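Inside the Prulon P10: Khadija Bouzid on passive crossovers

Khadija Bouzid designs loudspeakers for Prulon, a small maker of two-way bookshelf models. Her current project, the P10, pairs a soft dome tweeter with a paper cone woofer. It goes on sale in September at $598 a pair. We spoke mostly about the crossover, the part buyers rarely see.

The first prototype used a simple network with one coil on the woofer and one capacitor on the tweeter. Bouzid kept it for several months before giving it up.

"On paper it was fine," she said. "In the cabinet, the woofer had a peak near the top of its range, and a single coil doesn't bring that down far enough. You hear it on voices. Turning the tweeter down makes the speaker dull and leaves the peak where it was."

The production version has steeper filters on both drivers and a small notch circuit across the woofer. Bouzid chose an air core coil for the woofer path. Iron core coils are smaller and have lower resistance for the same value, but they can saturate at high current.

"The air core is bigger and it costs more," she said. "It also has to be turned at a right angle to the tweeter coil, or the two couple. We had a board layout from Hullton that put them side by side. It measured badly, so we drew our own."

Each driver is swept before it goes into a cabinet, from 200 hertz upward, and matched to a partner. Left and right woofers have to track each other closely through the crossover region. Bouzid would not give the tolerance. Rejected drivers go back to the supplier, Zakar – the two firms have argued over what counts as a reject.

I asked whether buyers should run the P10 from a small amplifier. The impedance dips in the lower midrange, and some compact amplifiers handle that poorly.

"Look at the current rating before the watts," Bouzid said. "A box that says 200 watts on the front may only do it for a moment, into an easy load. At normal levels in a small room you are using very little power anyway."

Placement matters more, in her view. The port is on the rear panel, so the cabinet needs clear space behind it. Foam plugs are supplied for rooms where that isn't possible. They cut the low bass and tighten what remains.

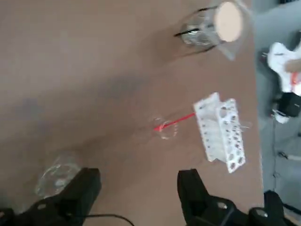
Essam Kettani thinks the notch circuit is a mistake. A woofer that needs one, in his opinion, should be replaced with a better woofer, and the extra parts only add loss and cost.

Bouzid has heard the argument before. "A stiffer cone moves the problem, usually higher and sharper," she said. "We tried one. It needed more parts to fix, so I went back to paper."

The binding posts are a single pair. She left out bi-wiring because she could not measure a difference with it – the money went into the cabinet bracing. A center channel using the same woofer is being tested now, with a lower crossover point and a sealed box.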